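This site uses cookies to remember your settings. Accept / Manage

Applied Manipulation: Handout 12
Reviewing a simulation package before purchase: Wurer
September 4, 2019
By Efraín Rivadeneyra

Wurer is a room-scale simulator for two-armed robots, sold by Nollelach on a yearly license. It covers scene layout, robot import, camera placement and logging. It doesn't cover motion planning, which the buyer supplies. The first release was in 2011 and the scene file format has stayed the same since then, so the older lab files still load.

For this unit, treat the package as a product under review. Read the vendor sheet first, then test each claim with the lab build.

1. Scene generation

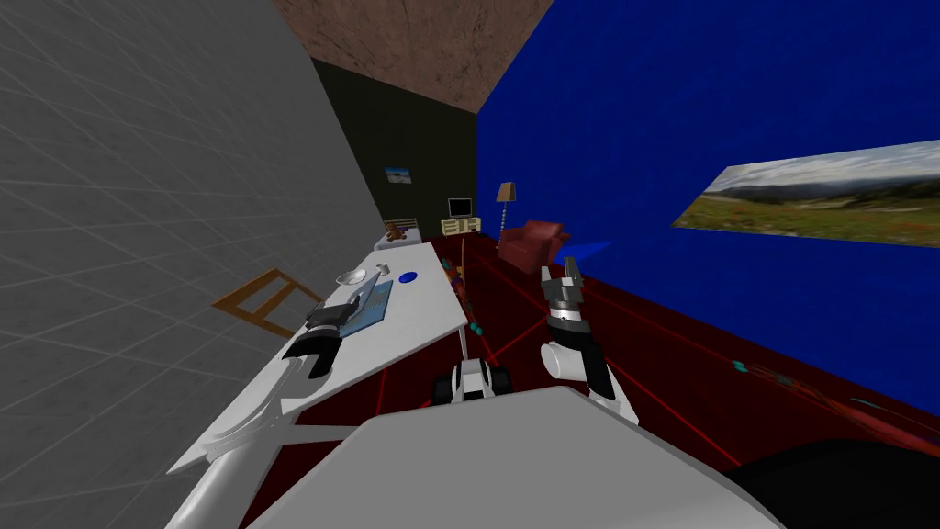

A scene is built from a room shell, a furniture set and a prop set. Each is drawn from its own seed. Hold the shell seed fixed and change only the prop seed when you compare grasp policies, or the change in background will get mixed in with the result. The catalog lists 243 props. Mass and friction are set per prop and can be edited in a text file.

Collision shapes are convex by default. This is fast but wrong for bowls and cups - a finger can't enter the hollow of a convex bowl. Switch those props to mesh collision before any pick test.

2. Cameras

The license includes one body view and one view per wrist. More views cost extra.

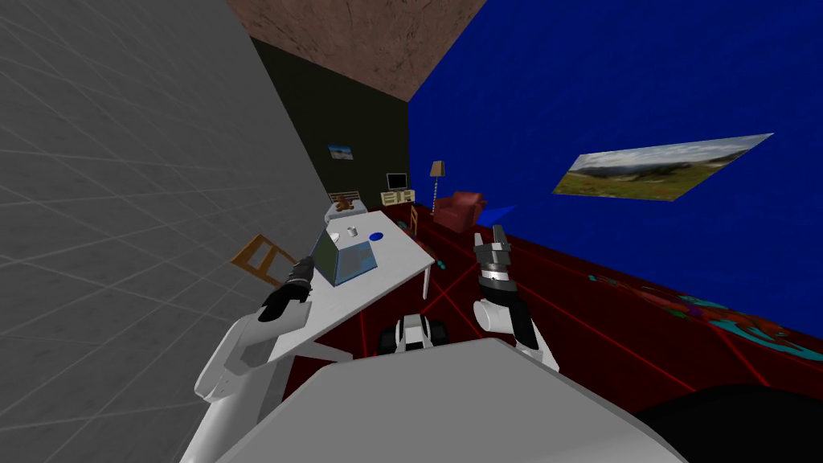 Body and wrist views share a clock but not a render rate. Check the time stamps before pairing them. In the lab build the wrist views fall up to 13 milliseconds behind when shadows are on. Petersen's notes from last November give the same limit for the previous version.

3. Wrist view checks

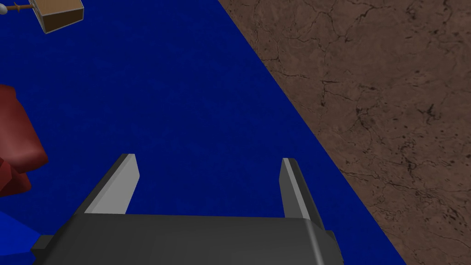
Wrist camera placement is the setting most buyers get wrong. The default mount looks over the gripper body from just above and behind. With the jaws wide open, both fingers and the gap between them stay in view, and a large area of brown floor past the table edge is visible too. A segmenter trained only on tabletop pixels should be tested on views of this type. Log the finger opening along with each image.

4. Comparison with Berkier

Berkier offers a similar prop set and a lower entry price. Its contact solver is less stable at small time steps, and its wrist cameras can't be moved.
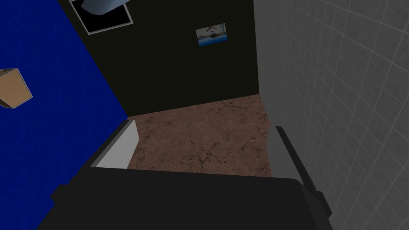
Support is the other difference. Nollelach answers tickets by email only. Berkier has a phone line but charges for each call. Neither vendor will share solver source code.

5. To hand in

Volker Petersen will collect the review forms. State the build, the seeds used, the collision setting for each prop you tested, and whether you would renew the license. Attach the raw logs - plots alone will be returned.

Related items
Handout 11: Contact models in common use
Pringle gripper: import notes
Berkier setup for lab machines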